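Promora House – Seating and Soft Furnishings Check
Room 204, reading corner
Date of check: 28 October 2021

1. Floor clear around all seats – OK
Lovely to see the rug taped down again after June. Thank you to whoever took the trouble.

2. Seats stand level, no rocking – OK
I sat in every one of them, and had a very pleasant few minutes doing it. The Talebi bench creaks a little on the left, but it always has and it holds perfectly well.

3. Screws and joints tight – ACTION
One loose bolt under the bench. I gave it a quarter turn by hand, but it wants a proper wrench before the next group comes in.

4. Walkway to the door at least 90 cm – OK
Just about! Please keep the book cart on the window side.

5. Padding and fabric sound, no tears or exposed filling – OK

6. Fabric clean – COMMENT
Small blue chair, tag 3791. Two little dark spots near a top corner of the backrest, one plainer than the other. I can't say what they are, so please try the Nullow upholstery cleaner on a hidden bit first and go gently – it's such a cheerful color and I'd hate to see it fade. 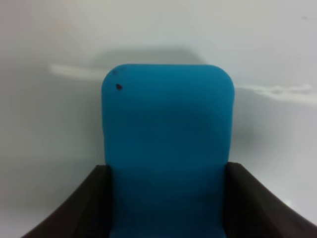

Item 6: chair 3791, backrest, spots near upper left corner.

7. Weight labels readable (300 lb on the bench) – OK

8. Spare covers in closet – ACTION
Only the gray ones left. I'll add blue to the Pomine order.

Result: room may stay in use. Recheck items 3, 6 and 8.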